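Hultden rug "natural fiber" claims

gundari_left
Joined July
Aug 5, 2020
Has anybody bought one of the woven rugs from Hultden? The listing says natural fiber, hand finished, 180 dollars for the medium. There are 1,415 reviews and nearly all of them are five stars. I don't buy it.

tackstrip
I have one. Seems OK. Sheds a bit.

gundari_left
OK how? Did you do a burn test on a loose thread?

tackstrip
No, I put it on the floor and walked on it.

mossfoot17
"Natural fiber" can mean the weft is jute and everything else is plastic. Ask them for the percentages in writing. I asked Jornidham the same thing and waited 13 days for a copy of the product page.

Sales
Hultden shop account here. All our rugs are made from carefully selected materials. Please message us with your order number.

mossfoot17
So what are the percentages?

oldloom
I think you're all being hard on them. At that price I'd expect a blend, and a blend wears better in a hallway anyway.

gundari_left
Then they should say blend. I'm not paying natural prices for a guess.

tackstrip
Mine, for what it's worth. Make up your own minds.

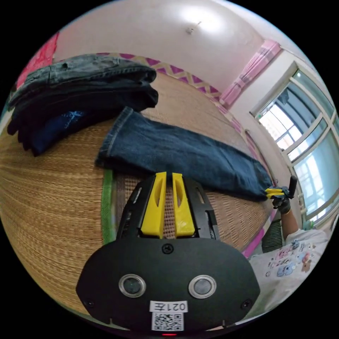 Woven surface, seen between the yellow fingers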